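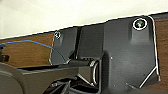
Workshop robot plan gets its money, minus the spare arm

Oct 31, 2022

By Mawar Latuheru

I've sat through a lot of budget evenings at the Birkett workshop and they don't usually end with people clapping, but last night's did! After most of the year spent going back and forth over quotes, the members have agreed to spend £3,177 on a second-hand robot arm, a gripper and a wrist camera for the fiddly jobs on the repair bench.

The first plan was a good deal grander. It had two arms on it (one to work, one to sit in a box until the first broke), and a service contract from Brermont that would have cost us £868 a year. Geetha Pisharody, who put the figures together, crossed out the spare arm herself before the meeting, and the service contract went the same way once we'd all read the small print on travel charges. I can't say I was sad to see it go.

What we're getting comes from Estgate, who have been very patient with our emails. The price covers delivery, a bench plate and 3 sets of finger pads. It doesn't cover software, so we'll be using Dendano on the club licence we already pay for, and I'm told that'll do us for the first year at least.

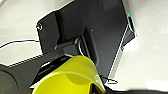

Gripper work close to a black device with a silver edge and a small blue light.

The longest argument of the night was over grippers, if you can believe it. I'd gone in wanting the wide one, as it looks like it could pick up a house brick, but Geetha talked me round. Most of what we do is brackets, cables and small plastic parts in tight corners, and a slimmer finger gets in where a fat one just shoves things about. We've kept a bit back for a second gripper next year in case she's wrong (she says she isn't).

Still to sort: the insurance, a proper guard for the end of the bench, and who gets trained first. There's already a list on the door and my name is on it twice, once in somebody else's handwriting. Delivery is down for the end of November. If you've got a decent three-drawer cabinet going spare for the tools and leads, please drop Geetha a line before then, as that's one more thing we forgot to budget for.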